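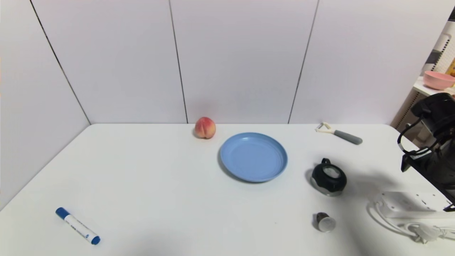

How many students can work with one Grallden club set at the same time?

Four students is the number we recommend for one arm. One student controls, one watches the table, one writes the log and one keeps a hand near the stop button. After each task they change places.

Grallden Club Set, tabletop arm with two-finger gripper
Supplied by Prastex
Order number 2259

The Grallden Club Set is made for robotics clubs, technical classes and student competitions where the task is to pick up ordinary things from a table and put them in another place. It is sold as a complete set. The club must provide a table, a computer and the objects.

We prepared this set together with the after-school robotics club at Carden. The club is led by Erdal Karabulut, and it meets every Thursday. They used the first version during one school year and sent us a long list of things to change. Most of these changes are in the present version. The cable is longer, the stop button is bigger, and the finger pads can be ordered separately.

What is in the box

Arm with clamp for table edge
Two-finger gripper, mounted
Wrist camera with cable
Head camera with stand
Stop button on its own cable
One pair of spare fingers
Hex keys for all screws of the arm and gripper
Printed task book with 14 tasks

The task book

The tasks start with very easy ones. In the first task students only move the open gripper above an object and stop. In the second they close it on a soft block. From the fifth task on, they use things which every classroom or kitchen has, and here the work becomes more interesting. A round fruit rolls away when one finger touches it before the other. A plate is too wide to take from above, so the students must find a way to take it by the rim. A vegetable peeler has a handle and a head of different shapes, and it matters where you hold it.

The marker task is number eight and in our experience the clubs spend the most time with it. The marker lies on the table in any direction. Students must turn the wrist until the fingers stand one on each side of the barrel, go down, close, lift, and put the marker into a cup. The height is the difficult part. If the fingers stop too high, they close over nothing. If they go too low, the tips press on the table and the arm gives an error. 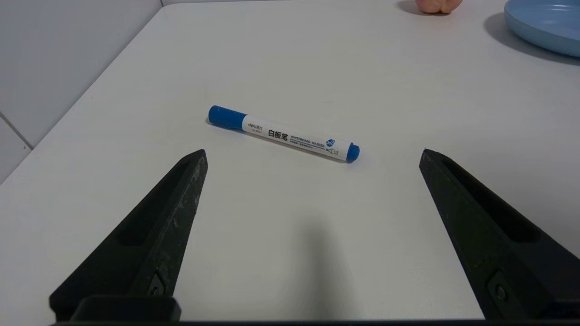 For this reason we ask teams to write down the height for every try, also for the tries which failed. The log sheet at the end of the task book has a column for it. At Carden they put the sheets on the wall, and new members read them before they start.

Recording student work

The software can save each try as one recording, with both cameras and all the joint positions. Students can play it again slowly and find the moment where the fingers went wrong. One club computer can keep 400 recordings with the standard settings. After this the program asks which ones you want to delete. Please do not delete from the folder by hand, it will confuse the list.

Recordings can also be used for teaching the arm by example. This part is for advanced groups. It needs a computer with a graphics card, and it needs patience from the teacher too. A separate guide is included on the memory stick.

Care of the gripper

The fingers will get scratches and dust with normal use. It has no influence on the grip. Wipe them with a dry cloth after the lesson and check that the small screw in each finger is tight. Do not use oil. If a finger becomes loose during work, press stop first and switch off the power before you touch the screw.

The fingers are a wearing part and are not covered by the guarantee. A new pair has order number 1587. Changing them takes a few minutes and students can do it by themselves when the teacher has shown it one time.

Before you order

Please measure your table. The clamp needs a straight edge with free space under it. Glass tables are not suitable. The table top should be plain and of one color if you want to use the wrist camera for finding objects. With a strong pattern the program makes more mistakes.

The arm must have its own power socket within reach. Keep the cables on the side where the arm does not turn.

Using the set for a competition

Many schools use the tasks for a small competition at the end of the term. The rules in the book are simple. Each team gets three tries for each task, the objects are put down by the other team, and it is not allowed to touch an object after the start. Erdal Karabulut wrote an additional page for teams of mixed age, where the younger students may choose the direction in which the object lies. We send this page free of charge if you write to us.

In December we receive many orders from schools and the delivery can take longer than usual. If you need the set for a fixed date, please write the date in the comment field of the order form and we will tell you if it is possible.

Accessories for this product

Spare fingers, pair
Soft finger pads
Extension cable for stop button
Additional task book
Oral carrying case, fits arm and both cameras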